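28th June

Up too late again, writing this on the kitchen floor next to the suitcase. Train to Wulham leaves stupidly early and I have packed shoes and nothing to go with them.

Ornella rang at lunch. Wants me at the rehearsal by four, not six. Fine. Except the music isn't printed, and my part for the second half still has last year's cuts penciled in, which are wrong now, becuase we're doing the whole thing. All 24 pages. She was nice about it. Too nice. Means she's worried about the altos.

The altos are the problem, me included. We come in flat after the long rest every time. Jeferson says breathe earlier. I breathe earlier and then I've got no air left for the high bit. Tried it in the shower this morning, better, but everyone's better in the shower.

Money: paid the 200 for my half of the room. Haven't told Mom it was that much. The hall in Poltlow was free and had a decent piano, and I still don't get why we moved. More seats, I guess. Over 700, Ornella says. Who is going to sit in them? My aunt, for one. She's bringing a cushion.

Things to do before bed: black skirt (hem!!), throat stuff, call Dad back, water the tomatoes, find the adapter.
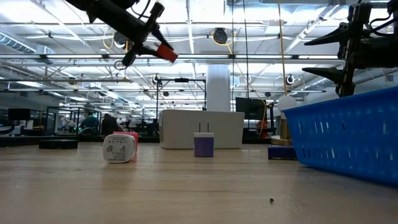

So do I stay over the second night or come straight home? Stay. The last train is at ten and we won't be off the stage by then, and I'd only sit up all night humming anyway.

Need to tell work. Will do it from the train. They owe me two days from the spring, so no one can complain much.

Hem done, sort of. Stitches are huge but it's black on black. Stabbed my thumb. Dad didn't pick up, left him a rambling message about parking, he'll call at six am, he always does.

Keep thinking about what Jeferson said at the break last week, that I should try for the small solo next time. Laughed it off. Then went home and sang it four times with the window shut. It's not even that high. One long phrase and a jump, then you're done and the tenors take over. I could do it. Maybe. Wouldn't sleep for a month before.

Ornella would have to ask me though. I'm not going to go up to her.

Tomatoes!! Forgot. Went out in slippers and did them in the dark, got the left foot soaked. Two of them are nearly red. They'll be ready exactly when I'm away, so told Mrs. next door to help herself.

Alarm set. Both alarms. Music in the front pocket, what there is of it, will print the rest at the station if the shop's open. Bed.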